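We use cookies to keep you logged in and remember your settings. OK / Read more

First hoard lot, what would you do with it?

obolus_kate
So I finally did it and bought a bulk lot of late Roman bronzes! 149 coins, uncleaned, with dirt on nearly all of them. I've sorted out the ones with a visible portrait and I'm already hooked. Two look like Constantine's sons, and one has a camp gate reverse so crisp I yelled for my husband. Where do I start with cleaning?

Lyle Achterberg
Congratulations, camp gates are my favorite! Distilled water, changed every couple of days, and plenty of patience. I had one batch soaking from April right into July and the detail that came up was wonderful. After that it's a soft toothbrush and a wooden toothpick under a good lamp.
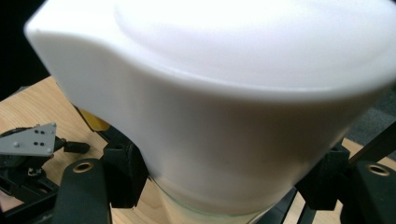

Keep a notebook too, with a number for each coin and its weight before and after. I'm up to coin 497 in mine and I still love flipping back to the early pages, when I couldn't tell a Constans from a Constantius.

drachma_dan
I'd go with olive oil over water any day. It's slower, but gentle on the patina.

Kwan-ho Tsao
Have to disagree with Dan there. Olive oil is slightly acidic, and I lost a lovely green patina on a Licinius that way. Water first, and if a coin won't budge, leave it alone — a dirty coin can wait, a stripped one is done for. Did the seller give you a find spot, Kate?

obolus_kate
Only "Balkans," which I know isn't much. The invoice says the old Delacroix collection, no paperwork past that.

Kwan-ho Tsao
Then I'd ask for more. I don't buy without an export history now, even on a $90 lot.

drachma_dan
On that rule most of us would own three coins, Kwan-ho. My oil-soaked ones look great, by the way :)

Lyle Achterberg
Do ask though, Kate, sellers often have more than they put on the invoice. And post that camp gate when it's clean! I want to see the mint mark.

obolus_kate
Emailing him tonight. I think it starts SMT but the last letter is still under the crud.

Back to top | Contact the moderators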